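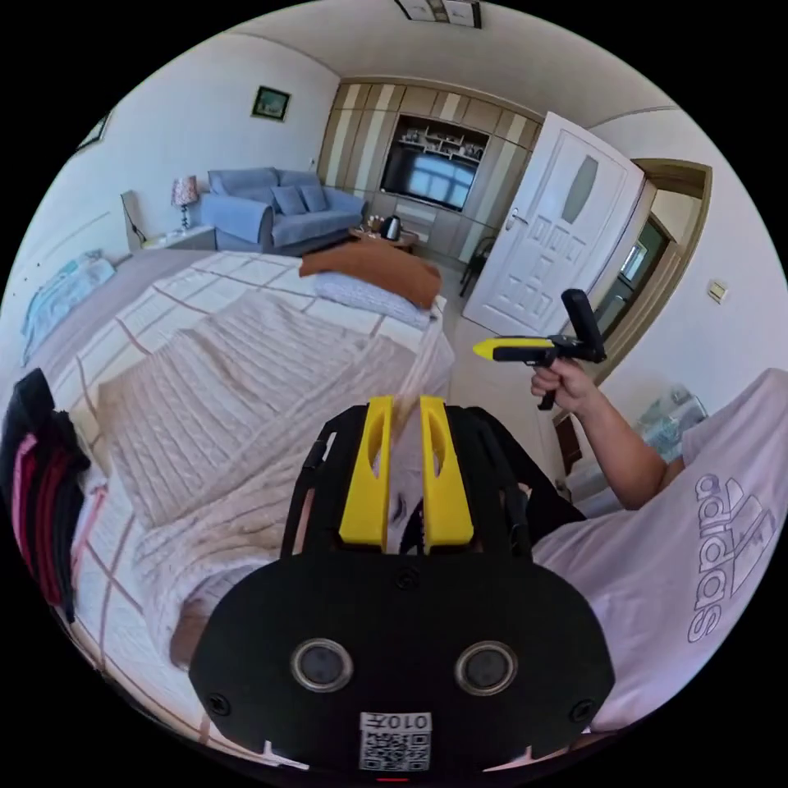

I finally listened to the whole podcast about Marisa Galli, the woman who coached rowing in Dusow for nearly 4 decades. It has 3 episodes. I did not plan to hear them all in one evening, but I did.

She started with two old boats and no license. The club in Dusow did not let women coach then, so her first crews trained at six in the morning, before the men came. 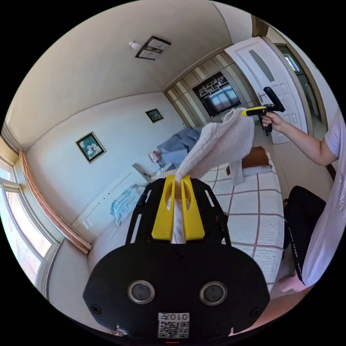

The second episode is the best one. Elspeth Menzies, who rowed for her, remembers the Drinduvgate regatta. Their boat came in last, and Galli made them carry it home on foot – three kilometers, in the rain.

Aurel Căpraru made the series alone. The sound is poor in some places, and I would like to hear more from the later crews. Maybe there are no recordings.

If somebody here also rowed in Dusow, please write to me. My aunt was in one of the morning crews and she is looking for the others. She still has her club jacket.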